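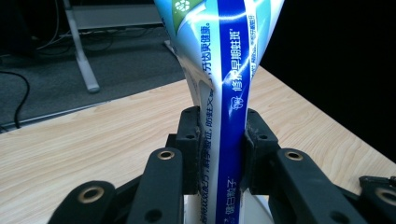
Toothpaste tube with Chinese labeling, blue stripe slightly right of center.

**Reading a Chinese toothpaste label, and care of a wooden table used for sorting toiletries**

Posted by **Menaka Weerasinghe** in Household Supplies, thread 3861

The Guest Services Office at Gustby House, Sastamdale, requests guidance from members of this forum on two related matters.

The office keeps a store of personal care items for residents who arrive without luggage. In August the store received a mixed carton of toiletries, among them toothpaste with packaging printed in Chinese. No member of the present staff reads the language. Our intake procedure requires an English description on every item before it is issued, and the description must state the intended use and any warning that appears on the package.

The tube is white and pale blue with a darker blue stripe running along its length. On the stripe, in white and enclosed in quotation marks, are the characters 修护早期蛀斑. A small tooth is printed beneath them. Elsewhere a column of dark blue text ends in 牙也更健康。 and the smaller print includes 防蛀. There is also a green panel with a white recycling symbol. We would be grateful to know:

- what the principal phrases mean, and whether they amount to a medical claim that should be repeated on our own label;
- where on such a tube an expiration date is normally found;
- whether the recycling symbol means that the used tube may be placed in our ordinary plastics bin.

The second matter concerns the table on which the items are sorted. It is a light wooden table with a visible grain. The finish is not recorded in our inventory, where the table appears only as item 1798. Over time, toothpaste has been left on it in several spots, and two of these now look paler and feel rougher than the surrounding surface. The office would like to know what cleaning method is suitable and whether the table should continue in this use.

Replies that can be placed in our procedures binder would be especially welcome.

---

**Athumani Library Help Desk** replied:

The phrases quoted may be rendered as follows.

**修护早期蛀斑**: "Repairs early decay spots," or more fully, "repairs and protects against early tooth decay spots." The word 蛀斑 refers to the marks that appear on a tooth at an early stage of decay. The quotation marks are a common feature of packaging and set the phrase apart as the main selling point.

**牙也更健康。**: "...the teeth are healthier, too." These characters are the end of a sentence. We cannot give the full meaning without the portion that comes before them.

**防蛀**: "Prevents decay," or "anti-cavity." It is found on a great many toothpastes.

With respect to your own label, our practice is to state what an item is and to leave the maker's promises on the maker's package. We suggest the wording "Toothpaste. Package text in Chinese. Package describes product as anti-cavity." A resident who wishes to know more can then be shown the tube itself.

For the expiration date, please examine the flat crimped end first, on both sides. A date may be pressed into the plastic without ink, in which case it is easier to read under a lamp held low to one side. The following characters are the ones to look for:

- 生产日期 (date of manufacture)
- 保质期 (shelf life, usually given in years, written 年, or months, written 月)
- 限用日期 or 限期使用日期 (use by)
- 成分 (ingredients)
- 注意事项 (precautions)

Dates are written year, month, day. Where only a date of manufacture and a shelf life are given, the two must be added together. If the ingredient list contains 氟 it is likely that the product contains fluoride, and this should be noted on your label, particularly if families with small children are among your residents. The amount may be given nearby as a percentage.

Should you transcribe the text under 注意事项 and post it to this thread, the desk will translate it. Photographs of small curved print are often difficult to read, and a typed or handwritten copy of the characters is preferred when one can be made. The desk is staffed until 4 p.m. and closed on Thursday.

We offer no opinion on the table.

---

**Tritmont Facilities Office** replied:

The following is taken from our furniture care sheet, with minor changes to suit the circumstances described.

Toothpaste contains a mild abrasive. Dried paste that is rubbed with a dry cloth will dull most wood finishes, and the pale, rough areas reported may have been produced by earlier attempts at cleaning. They may also be places where moisture has raised the grain. The two can be told apart by touch once the surface is clean. A dulled finish feels even under the fingertip and raised grain feels fuzzy.

1. Remove all items from the area to be cleaned.
2. Lay a damp folded cloth over the dried paste for a few minutes. It should not drip.
3. Lift the softened paste with the edge of a plastic card, moving along the grain.
4. Mix a few drops of dish soap into 400 ml of lukewarm water. Wring a soft cloth out in the solution and wipe along the grain.
5. Wipe again with a cloth wrung out in plain water.
6. Dry at once with a clean towel and leave the area uncovered overnight. 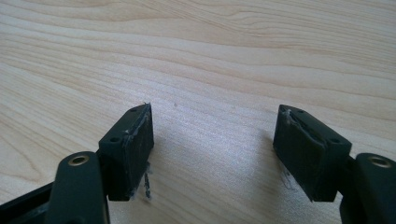 On light wood any remaining residue tends to show as a faint haze once the surface has dried, and for that reason the result should be inspected the next morning in daylight. If a haze is found, steps 4 through 6 may be repeated. Scouring pads, bleach, and melamine sponges are not to be used on any wooden surface in this office's care, and we recommend the same rule to others.

Before any oil, wax, or varnish is applied, the existing finish must be identified. Place a drop of water in an inconspicuous location, such as the underside of the overhang. If the drop stands, the surface is sealed. If it darkens the wood within a few minutes, the surface is bare or oiled, and a thin coat of a suitable furniture oil may be considered after light sanding with fine paper. A sealed top that has been dulled in patches should be referred to a person with experience in refinishing. Spot repairs to varnish seldom match.

There is no objection to continued use of the table for sorting, provided that a wipeable mat is laid down first. Tubes should be stored with caps closed and checked for leakage before they are placed on the mat. Our own supply room uses shallow trays holding 12 tubes each, which also simplifies the monthly check of dates.

With regard to the recycling symbol, circular arrows on a tube do not by themselves establish that a local program will accept it. Many toothpaste tubes are made of bonded layers and are refused. The Sastamdale collection service should be asked directly. Until an answer has been received, used tubes should go in general waste.

---

**Menaka Weerasinghe** replied:

The office thanks both respondents. The suggested label wording has been adopted. The date of manufacture was located on the crimped end, under a lamp as advised, together with a shelf life of three years, and the item remains within it. 氟 does appear in the ingredient list, and a line to that effect has been added to the label.

The water drop stood on the underside of the table, which we take to mean that the top is sealed. One of the two spots came clean after a second treatment. The other is still rough to the touch and will be shown to a refinisher. A mat has been requested.

The text under 注意事项 is being copied out by hand and will be posted to this thread when complete.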